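Dental Assisting I
Unit 4 Notes: Fluoride Varnish and Sealants
Instructor: Gisela Paredes
Revised September 4, 2018

Read these notes before the lab. Bring your tray setup card from Unit 3.

1. Why the back teeth decay first

Most cavities in school-age children start in the pits and grooves on the chewing surface of the molars. The grooves are often narrower than a toothbrush bristle, so food and plaque stay in them. The first permanent molars come in near age six, behind the last baby teeth, and parents often take them for baby teeth. The second molars follow near age twelve.

2. Fluoride varnish

Varnish is painted on all the teeth with a small brush. It sets when it touches saliva and stays on for several hours. Dry the teeth with gauze, one quadrant at a time. Use a thin coat.

Instructions for the family:
Soft foods for the rest of the day.
No hot drinks and no brushing until the next morning, unless the product sheet says otherwise.
The teeth may look dull or yellow until the varnish is brushed off.

Check the chart for allergies before opening the dose. Some varnishes contain colophony (pine rosin).

3. Sealants

A sealant is a thin resin coating that flows into the grooves and hardens. Steps for a light-cured sealant:
Clean the tooth and rinse.
Isolate with cotton rolls or a dry angle.
Etch for the time on the label.
Rinse well and dry. The etched enamel should look chalky white.
Apply the sealant and cure.
Check the edges with an explorer, then check the bite.

If saliva touches the etched surface, etch again. Moisture is the most common cause of early loss. State rules differ on which of these steps an assistant may do, so look up yours.

4. Charting exercise

The Girham practice file has 647 child records. Each of you will get 37 of them. Note which first molars are sealed, partly sealed or not sealed, and bring your totals to class. The Mansilla file is for Unit 5. Leave it alone for now.

5. Terms for the quiz

Occlusal, pit and fissure, etchant, curing light, retention, quadrant, colophony.

Reading: chapter 9, first half. The Traden workbook pages are due in the same folder.
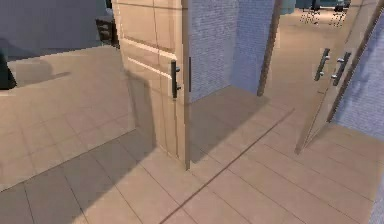
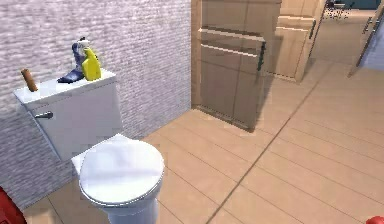

Computer renderings: open panel door (first), toilet with lid closed (second).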